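4.3 Placing the blocks, cups and tray

This section covers the laying out of the tagged blocks and the shallow tray on the black table top. Complete section 4.2 (Levelling the table) first. Part codes refer to the Tundeck parts list.

1. Wipe the table top with a dry cloth. Do not use polish.

2. Fit the front rail along the edge of the table. Push the two lengths together until the seam closes.

3. Set the tray on the table to the right of centre, with its raised walls facing up.

4. Place the small cups inside the tray, open end up.

5. Stand the first block on end in the tray with its tag facing forward. Keep fingers off the printed squares.

6. Lay the spare blocks on their sides, to the left of the tray. They may lie at any angle, provided that a tag can be read on each.

NOTE: The Liem tray and the Ollota tray have different floor depths. Check the code before fitting blocks longer than 30 mm.

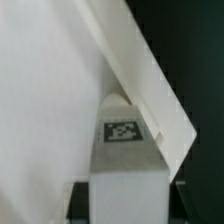
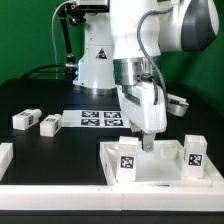
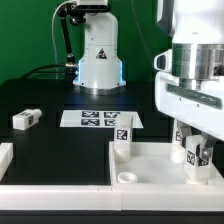
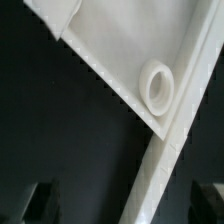
Fig. 21. White parts during layout. Second view: two blocks upright in the tray. Third view: printed sheet with four tags, left of centre on the table.

7. Lay the printed sheet flat on the table. Smooth out any curl before use.

8. Check that the tray does not rock. If it does, lift it out, clean the underside and repeat step 3.

CAUTION: Do not press on the rim of an empty tray. Maximum load on the floor panel is 270 g.

CAUTION: Replace tags after 2,000 cycles, or sooner if the black areas are scratched. Use Nedier matt labels only.

Layout checked by: Lizelle Tshabalala

Continue with section 4.4 (Storage of spare blocks).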